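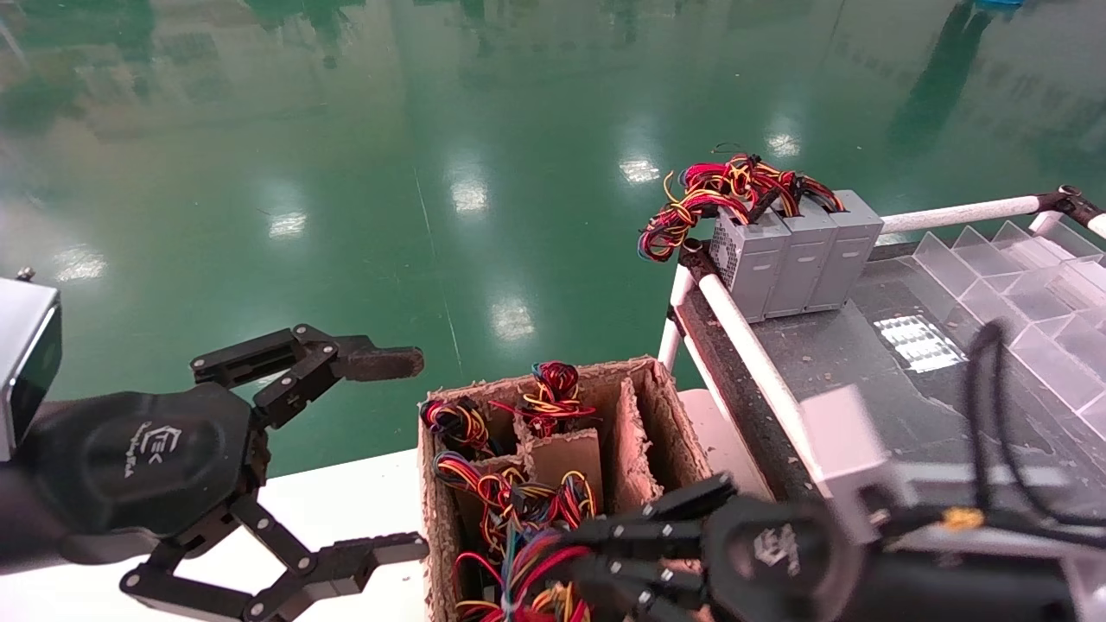

Box of thin wire, still in its compartments.

10/05/2018

Rumour log, continued. Marit forwarded another doomsday leaflet, the one where the poles swap over in October and every compass in Plarbridge goes mad. It wants 20 for a survival booklet, 300 for the deluxe binder. Tormod asked whether the binder is magnetic.

Read all of it over lunch. The word "scientists" comes up often, never with a name attached.

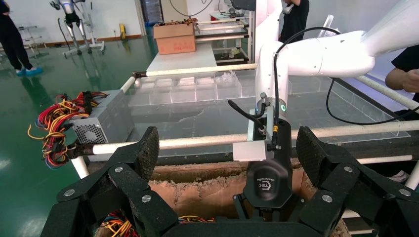

Wrote a one-page reply for the school in Åberg, where the younger ones have been losing sleep over it. Edvin to check my field reversal dates before it goes out. Birger wants fewer jokes. Left two in.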